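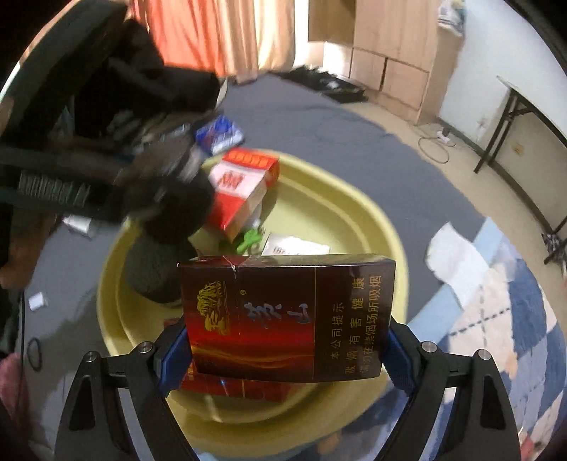 Visit to the Romton Museum of Trade and Packaging, 10/10/25

The museum is in the old Skodamer warehouse, two streets back from the river. I had meant to go in February, but it was shut then for work on the roof. Admission is $7 and you pay at a desk just inside the door. Bags go in the lockers on the left, which take a quarter.

The ground floor covers the port and the firms that shipped through it. Most of the labels are typed cards, and a few have faded enough that I had to lean in. The best thing down here is the Rutherford ledger, a customs book kept by one office for 28 years. It is open at a page of tea and lamp oil. A screen next to it lets you turn the other pages, though it was slow.

Upstairs is the packaging collection, which holds nearly 4000 tins, cartons and paper labels. Only part of it is out at one time. The cases are arranged by trade -- soap, tea, matches, tobacco, seeds -- and inside each case by date. I spent longest with the seed packets. The printing on the older ones is very fine, and the colors have held up well because the blinds are kept down.

The Pulen Room at the back has the printing stones and a hand press. It was being run when I got there, and visitors could take home a small label. Mine smudged in my pocket.

The elevator stops at the second floor, so the attic store is stairs only. There is no cafe, but there is a bench and a water fountain by the restrooms. Allow two hours. The shop sells postcards and a catalog last revised in 2000.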